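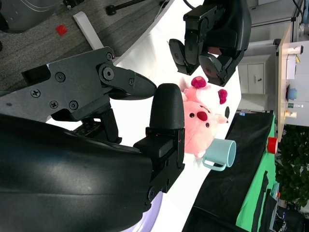 How long should you plan for the Renora household goods fair? Two hours is enough for the main hall, and one more if you want to look properly at the mugs and the textiles.

I went on the second day, in the morning, by the 25 bus from Wysocka. The entry was 10 dollars and they put a paper band on your wrist which I could not take off until the next day with scissors. The cloakroom is free. I mention it because I carried my winter coat through the first hall before I saw the sign.

My purpose was practical. I have a small shop with gifts and kitchen things, and after Christmas my shelves are always half bare. In February I must order for the autumn, so I go to look and to touch. A catalogue does not tell you how heavy is a mug.

The mugs I liked most this year were the pastel ones. There was a light blue with a matt finish and a curved handle, a very calm colour, and I think it would sell to the same people who buy my linen tea towels. Matt ceramic has one problem – a metal spoon can leave grey marks on it. I asked the lady at the Jillov stand and she rubbed her own cup with a teaspoon in front of me, quite hard, then wiped it with a damp sponge. Some of the mark stayed. I appreciated that she did not hide it. Jillov sells by the carton only, and they will not mix colours in one carton, so for a small shop it is a decision.

Next came the plush toys. I did not plan to buy any, but I stayed there longer than with the ceramics. My favourite was the pink pig, soft and round, with a dark red snout and two small black bead eyes. The ears are tufted and of a raspberry colour, much stronger than the body. It is a simple toy and it has a good face. For children under three I prefer embroidered eyes, and I asked Gidell, who had the largest toy stand, if they offer this option. They do on part of their range, with a longer delivery time. I wrote it in my notebook and underlined it.

The colours go nicely together, the light pink and the light blue, and on a white table they look fresh even in the hall lighting. I am thinking of a small corner near my cash desk, with mugs and plush toys on one shelf. My usual customers are grandmothers and they like to buy a set.

The food was less good. I had a cheese sandwich and a tea, and the queue took longer than the eating. Next time I will bring my own lunch, there are benches on the upper level near hall B and it is quiet there. The washrooms on this level are also cleaner.

In the afternoon I walked through the textiles, but I was already tired and I remember mostly the carpets. One seller offered me a box of 80 napkins at a price which was fair, and I said I would write to him. I still did not write.

Parking, for those who come by car: the east lot was full when I arrived, the west lot had many places, and from there a covered walkway goes to the entrance. If you need the order forms, ask for them at the information desk in the main hall and not at the stands. Several stands had run out, and the desk had a whole pile.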